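Last updated 23 October 2025 by Tiburcio Villaseñor. Questions go in the Pleltholm workshop notebook, and the ones I get tired of answering out loud end up on this page.

# Hokine: the questions people ask

## What is it?

Hokine is a pair of tabletop arms that I'm building in the shared workshop at Pleltholm. The goal is kitchen chores. The current achievement is owning a lot of screws.

## Why soap?

A pump bottle is tall, smooth and easy to knock over, so it punishes sloppy work right away. The first job on the list is to get both fingers around the body without tipping it. The wrist camera gets a fine look at the bottle and a poor look at its base, because the fingers are parked in front of it. 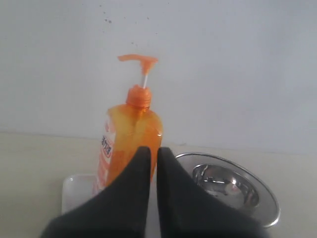
## Can I use the soap?

Yes. Put it back. I mean back on the table, with the spout pointing left.

## Do the arms ever run into each other?

They have, 14 times since June. Each one has a perfectly good idea of where it is and no opinion at all about the other. For now I keep them apart with a software fence, which is a grand name for 2 numbers in a settings file.

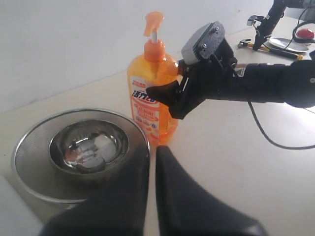
If you change those numbers, write the old ones in the notebook. Powell (the older of the two controllers, named after the street I found it on) doesn't keep a backup. Jornow does, but it saves the backup over the original, so please don't trust Jornow either.

## What's with the colander and the tray?

They're the rest of the course. The bottle gets moved past the colander and set down by the tray, and the colander has a shiny bowl in it that throws reflections at the cameras. I could take the bowl out. The vision code would look much smarter, and then it would meet a real kitchen. 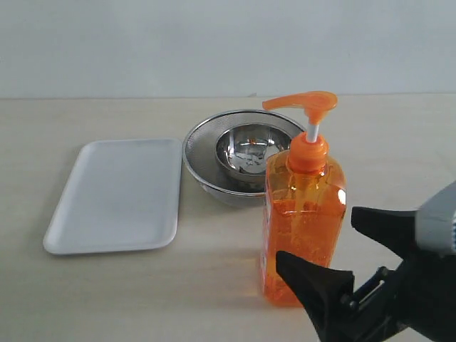 *Tray, colander and pump bottle, with the gripper open at lower right.*

## How much has it cost?

Nearly 300 dollars in the last round of parts, and I've stopped adding up the earlier rounds. Cables were the worst of it. Buy them longer than you think you need, then buy the next size up.

## How long does a run take?

I stop it at 40 seconds. A person can move a soap bottle faster than that, as several people have come over to demonstrate.

## How do I set up the table?

1. Tray on the left, long side running front to back.
2. Colander to the right of it and farther back, small bowl inside.
3. Bottle in front of the colander and a little to the right.
4. Check it against the photo below before you start the arms.

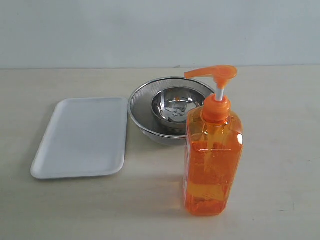 *Starting layout. Leave the right side of the table clear.*

## Can I borrow the code?

Sure, ask me for a copy. The comments were written late at night and some of them are addressed to Powell personally.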